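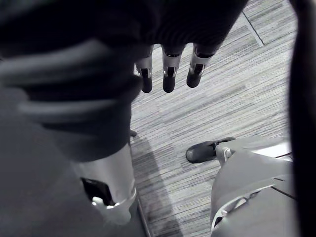 Posted by the Lundgren Laundry hiring desk

Morning sorter and folder, part-time, Stendside

We wash other people's clothes for a living. Mostly it's shirts, gym gear and the sort of sweater that should never have met a machine. Our customers can't fold a fitted sheet either, so they pay us to do it.

We need one more person at our Stendside shop, on Revetti Street next to the shoe repair. Shifts start at 6 a.m. and run 4 hours. We handle nearly 3,000 pieces a week, and a surprising share of them are single socks.

You would sort by color and fabric, check pockets (lip balm is the enemy), fold, bag and tag. You'd also answer the phone when it rings, usually to hear that we have lost something that is still under the caller's bed.

You should be able to stand for a whole shift, read a care label without guessing, and tell black from navy before sunrise. Experience is nice but we can teach folding. We have had less luck teaching people to show up.

Pay is weekly. There's a paid break, free washing for your own household, and coffee that we won't oversell. The job starts in June, with 2 weeks of paid training at our Sekard branch.

To apply, stop by before noon or write to us at Box 714, Stendside. A few lines about yourself will do – please skip the cover letter about your passion for laundry.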